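Storage notes: keeping apples past May

Members with space in the Girklow cold store should check their fruit this month. The store is set to 2 degrees Celsius, and late varieties hold well at that setting if the humidity stays high. Fruit kept in a garage or shed ages much faster and should be used first.

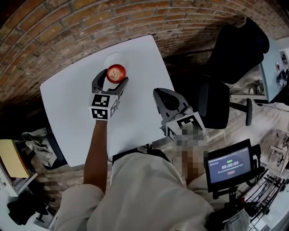 Can apples share a bin with potatoes?
Keep them apart. Apples give off ethylene, which makes potatoes sprout, and the fruit picks up an earthy taste from them.

Sort each crate by hand. Remove anything with soft spots, broken skin or brown marks near the stem. A shriveled skin means the air is too dry; a perforated liner will slow the loss. Do not seal the liner completely.
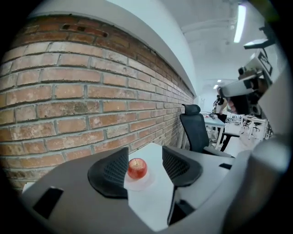
Wash fruit only when it is about to be eaten. Water left around the stem encourages mold, and washing takes off part of the natural wax.

Brestness crates hold 17 kilograms when full. Stack them no more than 3 high and leave a gap at the wall for air. The Mulder hygrometer by the door was reset on Wednesday, so readings before then should be crossed out on the log sheet. Replacement liners are on the Narkano shelf, 600 to a carton.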